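Budgeting for a pair of small arms: what did you forget to put on the sheet?

Posted in: Equipment and Purchasing
26 Sep 2019

Zinash Shiferaw

I run the back half of a linen and uniform outfit called Karkcombe. We wash things, we fold things, we send them back to the restaurants and salons they came from. The folding is the part that eats the day, and it is all small stuff: dishcloths, face cloths, bar towels, the odd knitted thing that a customer swears is a towel.

My boss saw a video. You know how that goes. The upshot is that I have been asked to write a budget for a two-arm tabletop setup to sort and fold small cloths, and to have it ready before the end of the quarter. I have quotes from two sellers. One is Hirkari, which has a very nice brochure. The other is Nundale, which has a brochure that looks like it was faxed to them by a different brochure, but the price is better.

Both quotes cover two arms, two grippers, a camera for each wrist, a controller box and the cables. Neither one mentions a table. Neither mentions what happens when the fingers wear out, or who is supposed to teach the thing what a dishcloth is. When I asked Hirkari about training, the man said it was "intuitive," and I have been in laundry long enough to know what that word costs.

So: what am I leaving out? I'm not asking which arm to buy. I'm asking what shows up on the invoice in month four that I should have seen coming in month one. We do not have an engineer. We have me, and Obsa Admasu, who once fixed the big dryer with a coat hanger and has been promoted in everybody's mind ever since.

Bereket Mekonnen

You're asking the right thing, and a bit earlier than most people do. I put two arms on a bench at Teshome for a similar job, and my first budget was a work of fiction from top to bottom. Some items I'd put on yours, in no order except how much they annoyed me.

Fingers. The ones in the box are made to pick up blocks at a trade show. Cloth is thin and floppy and slides out of anything that doesn't close nicely at the tip. We went to a tapered pair that come together at the point, and then we bought more of them, and then we bought more again. Treat them like brake pads. Put a spare set for each arm on the first order, while the seller still likes you and might throw in a discount.

Cloth. Yes, you have to budget for cloth. You will want a practice pile that never goes back to a customer, in every texture you handle. I started with 40 plain cotton squares and thought I was being generous. Flat woven cotton is the easy end. Ribbed knits are the other end: they bunch up, they hold a fold where you don't want one, and the edge is hard to find because it rolls or goes fuzzy. Get strong colors too. We used a lot of yellow and green, so that an arm's own black fingers stood out against what it was holding, and so that I could tell at a glance which pile had gone wrong.

Light. This one is cheap and everybody leaves it off. A patch of sun crossing the table in the afternoon can do more harm than a worn finger. We spent 111 dollars on a plain lamp and a blind and it was the best money in the project, including the money spent on the project. 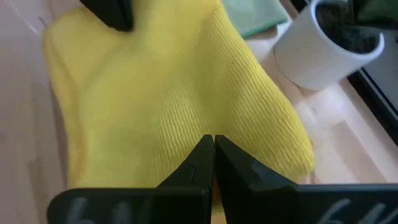

Ayantu Negash wants to know whether any of that matters if the software is good, and says her own seller promised the camera would "adapt" to whatever light it was given. My answer is that it may well adapt, and you will be paying somebody by the hour while it does. Blinds don't charge by the hour.

Carrying on. Time. This is the big one and it doesn't look like equipment, so it falls off equipment budgets. Somebody has to stand there and guide the arms through the job over and over before they do anything alone. We logged 423 runs before I'd let it near a pile without a person in arm's reach (my arm, not its). Whoever does that is not folding in the meantime. If it's your dryer man, then he is also not fixing the dryer.

The table. Get one that doesn't wobble and bolt both arms to it. Then decide what else is allowed to live on it, because things drift toward any flat surface that has electricity. Pots, mugs, monitors, somebody's lunch. Plan for a bigger table than the arms need, or a stricter boss than the one you have.

Two arms also means two arms in the same small space. Ask each seller, in writing, what stops one from driving into the other, and whether that is in the price or an "option." It was an option for us. I paid for the option after I paid for the repair.

Ask about the repair too. Nundale may be perfectly fine, I haven't bought from them, but find out where a dead motor goes and how long it's gone for. An arm in the mail folds nothing.

Hamdia Hailu

Bereket covered most of it, though I'd argue with him about the order. I would do the money sum first and the shopping second.

Work out what one folded cloth costs you today. Wages, nothing fancy. Then ask each seller for a speed on your cloths, not theirs. Mail them 25 pieces from the worst bin you have and ask for a video with no cuts in it. If they send back a video with music, that's your answer.

I did this with three sellers. One never replied, one replied with music, and one sent a long, quiet, very slow film of a face cloth being folded in half. I bought from the slow one. It was the only number I could put in a spreadsheet.

Also, rent if you can. Some sellers will do a few months with part of the rent coming off the price. You pay more in the end if you keep it, and a lot less if it ends up in the corner under a sheet, which somebody will have to fold.

And leave a line called "other." Mine was too small. Whatever you write there, have a cup of coffee and double it.

Ayantu Negash

just get the cheaper one and buy two of everything. the brochure doesn't fold towels

Zinash Shiferaw

Thank you all. I've added fingers, a practice pile, blinds, a proper table and a frightening number of hours. The total now looks very different from the one my boss had in mind. The bin of knits goes in the mail to both sellers tomorrow, and I've asked Hirkari what stops the arms from hitting each other. They are "checking with the team."

Bereket, did you ever get the ribbed ones to fold square, or did you just lower your standards?

Bereket Mekonnen

Thirds instead of halves, and start from the thick side. Also the second thing.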